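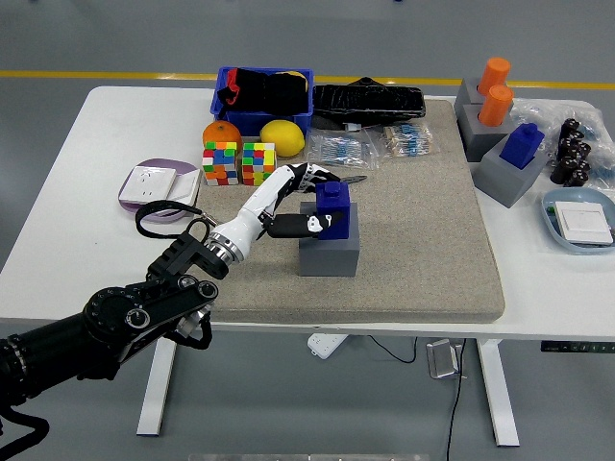
Landlord wants to keep part of my deposit for a carpet that was already old

Posted by Nelli Ikonen

Hello everyone. I moved out from my apartment in April, after living there six years. My deposit was 2,640 dollars. Now I received a letter from the management office (Llorente) and they want to keep 398 dollars for "carpet replacement, bedroom." The carpet was not new when I moved in. It had a flat path from the door to the window already then, and I wrote this on the move-in form, but I only have my own copy and it is not signed by them. There are no burns and no stains from me. Can they do this? I don't want to fight for months, but I also don't want to pay for a carpet of somebody else.

Hugo Mateos

Normal wear is not damage, so in most places they can't charge you for it. The details depend on your state, please check there first. What helped me in a similar case was to write a short letter and ask for these things: the date when the carpet was installed, the invoice for the new one, and the photos from their inspection. A carpet in a rental is often counted as having a limited life, and if it is past that age, there is very little value left to charge.

Send it by certified mail and keep the receipt. Put a date for the answer, I gave them two weeks. Stay polite in the letter, also if you are angry. Your copy of the form is still useful even without their signature, specially if you sent it by email at that time. Search your sent folder for the month when you moved in.

Holger Midtbø

They always do this. I lost my whole deposit once and never got an answer. Good luck.

Vega Casado

I agree with Hugo, and I want to add one thing. Look if your state has a deadline for sending the list of deductions. In some states the landlord loses the right to keep the money if the letter comes too late. Compare the day when you gave back the keys with the postmark on the envelope, so don't throw the envelope away. If they don't answer, small claims court is possible without a lawyer. The fee is usually low and you can ask to get it back if you win.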